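6. Running the demonstration on an open day

This section covers the tabletop pick-and-place demonstration as it is run for visitors. It assumes the Prarkex arm has been mounted, powered and calibrated as described in sections 2 to 4, and that the Ernik control software is installed on the demonstration laptop. For school visits, read section 7 as well.

6.1 Before the doors open

Allow 15 minutes for this part. If the arm was moved to another table overnight, allow longer and repeat the calibration.

1. Check that the table is locked in position and does not rock. Tighten the clamp at the base of the arm by hand, then give it a quarter turn with the supplied key.

2. Run the barrier tape from post to post on the three visitor sides. The fourth side is for the operator and stays clear of bags and coats.

3. Lay the white work surface flat. It may sit at an angle to the table, but it must not hang over the front edge.

4. Switch on the arm, then the laptop. Wait for the green light on the base before you open Ernik.

5. Select Demonstration, then Visitors. This limits the arm to a lower speed and a smaller working area. Do not use Workshop mode with the public in the room.

6. Press the emergency stop once to test it. The arm should hold its position and the base light should turn red. Twist the button to release it and select Resume.

CAUTION: If the base light does not turn red, switch off at the wall and do not run the demonstration. Put out the static display instead (see 7.4).

Note: Fault code 537 at start-up means the wrist camera was not found. Reseat the cable at the wrist and restart Ernik. The arm itself does not need to be restarted.

6.2 Running a session

One session lasts around 5 minutes, including questions. Two people are needed: an operator at the laptop and a host who talks to the visitors. The operator keeps one hand near the emergency stop the whole time the arm is moving.

1. Ask visitors to stand behind the tape. Small children can stand at the front with an adult.

2. The host names the parts of the arm while it is still: base, elbow, wrist, fingers.

3. Select Home. The arm rises and turns to face the table. Say "moving" out loud before you press the key – people do lean in.

4. Turn the second screen toward the visitors and select Wrist View. Give them a moment to work out which way up they are looking.

5. Select Approach and let the arm come down over the target. It stops by itself with the fingers open and waits for you to confirm.

6. Check the target in Wrist View before you confirm. It should be near the middle of the picture, above the gap between the two fingers. The pink patch on the white surface is in a good position for this step, and the carrot, off past the edge of the white, can be ignored.

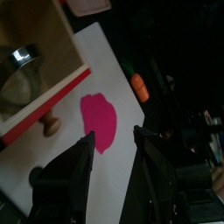 7. If the target is off to one side, use the left and right arrow keys to nudge the wrist. Each press is one small step. Do not move the target by hand.

8. Select Confirm. If the attempt fails, select Retry once. After a second failure, select Home and start the next session with a different target.

6.3 Between sessions

Leave the arm at Home with the base light green. Straighten the work surface if it has shifted and wipe the fingers with a dry cloth. Do not use spray cleaner near the wrist camera.

Visitors sometimes ask to hold the fingers. The spare set in the Tomar case can be passed around for this – it has no motor and no cable.

6.4 Closing down

1. Select Park and wait until the arm has folded.

2. Close Ernik, then switch off the arm, then the laptop.

3. Fit the lens cap on the wrist camera and the foam sleeve over the fingers.

4. Write the number of sessions and any fault codes in the log sheet. Leave the sheet in the lid of the Tomar case.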